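Replace the power supply or the whole office desktop?

Pratton Forum > Home Office > Hardware

mossyridge
We have a small sewing supply shop with one desktop in the back that runs the inventory and prints shipping labels. It started shutting itself off in September, first once a week, now most afternoons. The Jistora shop in town quoted me $70 for a used power supply plus labor. They would also sell me a refurbished machine with more memory. Our inventory file has 2,777 items in it and I really don't want to move it in the middle of the holiday orders. What would you do?

Torunn Bråten
Fix it. Inventory software and label printers do not need a new computer. But find out first if it's the power supply at all. Random shutoffs can also be heat, a bad power strip or a loose cord. Plug it straight into the wall for a few days.

deskdrawer75
I'd go the other way. If one part is going, the rest is the same age. I put a new supply in our old front desk machine and the drive quit two months later. Paid twice.

Torunn Bråten
Drives quit in new machines too. That's a backup problem.

mossyridge
Plugged into the wall, it still shut off at 3:15. I don't know anything about the inside of these. Is the part number on the outside of the case?

larkspur_lane
No, it's on the part itself. Unplug the cord, open the case and look for a gray metal box with a big white label. 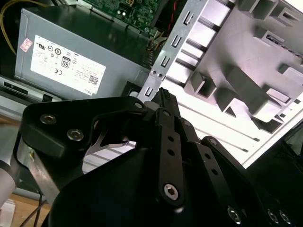
Power supply label, Dell, with the 80 logo near the middle.

Copy down the part number and the wattage exactly as printed. A lot of office desktops use their own connector and their own shape of supply, so a standard one from the store may not fit. Order by part number.

deskdrawer75
And blow the dust out while you're in there. Hold the fan still when you do it.

mossyridge
Thank you, that helps. Would you trust a used one?

Torunn Bråten
From a shop that gives 90 days on it, yes. From an auction listing with no returns, no.

pinecone_ed
I wouldn't. Used supplies have the same hours on them as yours. New ones from Ojala cost a bit more and come with a warranty. Also don't open the power supply box itself, ever, even unplugged.

larkspur_lane
Agree on not opening it. On used vs. new I've had no trouble with used — three so far.

mossyridge
OK. I exported the inventory to a thumb drive and made a second copy at home. Ordering the new part tonight. If it still shuts off after that, I'll look at the refurbished one in January.

deskdrawer75
Fair enough. Open that export on another computer before you trust it.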